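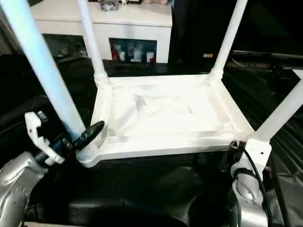

*The white stool, legs in the air*

Saturday was furniture day at Pletenholm, and I finally got to the little stools (I'd been putting them off since May!). We've got 3 of them, all hand-me-downs from Smaranda Pascu, and I love how the legs get a bit thinner toward the ends – so much nicer than the chunky ones we had before. The crinkly underside is my favorite part, I could look at those little creases all day. Next up is the Meven shelf, if I can clear a spot for it by the door.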